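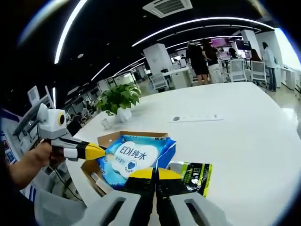

Packing at the white table

Loredana Melis packs parcels at Bormont, and she likes a table with nothing extra on it. "Only the box, the things that go inside, and the plant," she says. The plant stays all year.

Wet wipes are for her the difficult product. "The package is soft, it does not want to stand. I open all the flaps first, then I put it in." In May she packed 746 boxes. "My back remembers each one," she adds.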